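Gripper comparison, second progress report
To: Norbert Major
From: Yuxi Lü
06/03/2024

Norbert, you asked for a plain answer on whether we should move the cloth work over to the Vullik fingers. My answer at this point is no, or at least not on the strength of what we have. The numbers look better than they did in the first report, and I trust them less.

What was done

We ran 347 grasps on heavy canvas with the two sets of fingers: the Vullik linkage fingers with foam pads, and the Skutow parallel jaws we have been using since November. Every grasp was done with the hand-held tool first. The Bakos arm was only brought in for the last 178, partly on account of the controller trouble described further down, and partly because I did not want to spend arm time on fingers that could not hold a fold in a person's hand.

The task was the same throughout. Approach the canvas, gather a fold, close, lift, hold, let go. A grasp counted as good if the fold stayed between the pads until we opened them. I now think that was too generous a rule. A fold that creeps most of the way out and hangs on by a thread's width still went down as a success, and a customer would not see it that way.

What we found

The foam pads grip well on flat cloth away from seams and hardware. I will give the supplier that much. They are also forgiving when the operator comes in at a bad angle, which the Skutow jaws are not. Where I start to have doubts is near anything hard. The sales material talks about "any soft item," but real canvas goods have rivets, snaps, doubled hems and stitching, and a pad that closes next to one of these does not close the way it does on plain cloth. 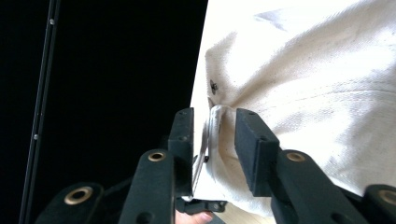
The other worry is that the person holding the tool is doing much of the work. A trained hand makes small corrections without thinking, tipping the wrist or easing off a little before the fold slips. None of that shows up in the success count, and none of it will carry over to the arm unless we put it there on purpose. When the same fingers went onto the Bakos, the gap between the two designs shrank to the point where I would not want to defend it in a meeting. Some of that may be the arm. I can't tell you how much, and I would be suspicious of anyone who said they could from this set of runs.

Pad wear is also an open question. Foam is foam. Vullik quotes 900 cycles between pad changes, but their test was done on a smooth sheet, and ours is coarse woven cloth. We have not run one pair of pads long enough to say anything either way. Please don't let that figure get into the budget as if we had checked it.

Controller

The Gastero controller dropped its link to the arm more than once during closing moves. Each time it came back by itself and logged nothing useful. Their support desk suggested a new cable, so we fitted one, and the drops went on. They have now suggested a firmware update. I have agreed to it, but I want the old version kept so we can go back. Runs with a drop in them were thrown out and repeated, so they are not in the totals.

Camera

The camera on the tool sees the fingertips well enough to judge where the fold sits. Pale cloth under the bench lights is a problem, since the bright parts lose their weave and the labeling gets hard. We will turn the lights down and fix the exposure before the next batch. It should have been done before this one, and that is my fault.

Next period

Both designs will be run again with a stricter rule: if the fold slides at all after closing, it fails. Half the grasps will be placed beside hardware or seams on purpose. One pair of foam pads will be kept on the tool from start to finish and never swapped, so we get our own wear figure. The operator will not be told which result we expect, though with fingers this different there is no hiding which set is in use.

Spending is inside the plan. I am asking you to hold the order for the extra Vullik sets until those runs are in. Their discount offer has a deadline on it, and I would sooner lose the discount than own a drawer of fingers we can't use.

Yuxi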